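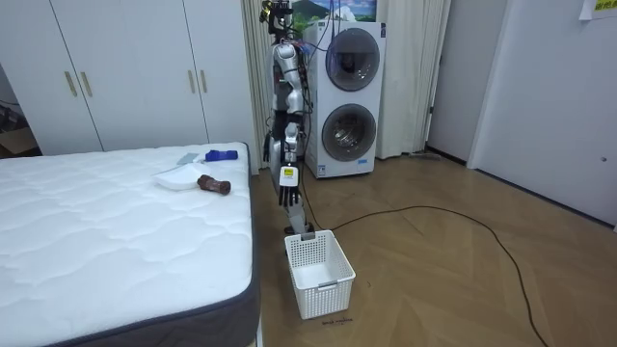

Figure 3. Bedroom with stacked washer-dryer, white plastic basket and herringbone wooden floor.

3.2 Dust load in sleeping rooms

Settled dust was sampled in 30 dwellings in the Wirnberg district during February. Sleeping rooms that also housed laundry appliances were treated as a separate class, as lint released on opening a dryer door adds a fibre fraction not found in ordinary bedroom dust. Floors were swept along the direction of the boards, and the sweepings were passed through a 380 µm sieve before weighing. Patterned floors presented a difficulty: joints between short blocks run in two directions, and a single pass leaves material behind. Each such floor was therefore swept twice, the second pass at right angles to the first. Both fractions were pooled.
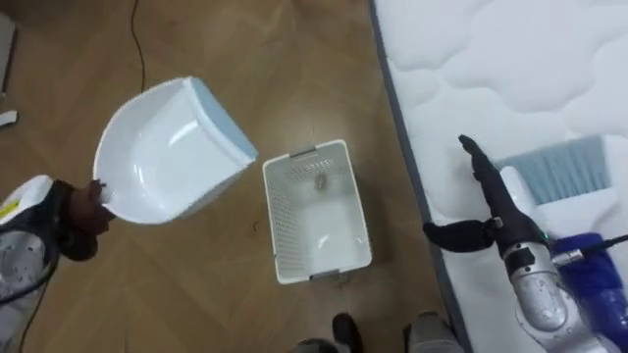

Kravchuk objected at the review stage that pooling the two passes hides the quantity of most interest, namely the share of dust held in the joints, and asked that they be weighed apart in any later round. We accept the point. Separate weights exist for only 7 dwellings – too few for a test – and are given in the appendix without further analysis.

Mattress dust was collected from the upper surface only. Quilted covers hold fine material in the recessed seams, where the brush makes poor contact, and the values reported for them should be read as lower bounds. Bedding was removed 12 hours before sampling in all cases. Plain covers gave more even results between repeat samples, although the difference was small compared with that between households.
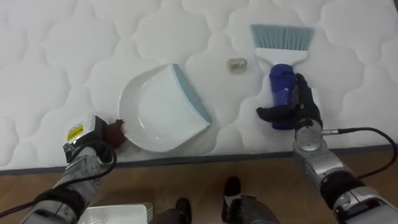 3.3 Fibre counts

Fibres were counted by two readers (Bilyk and Tkachenko) working from the same slides. Where the readers disagreed, the slide was recounted and the second value kept. Cotton made up the largest share in both room classes.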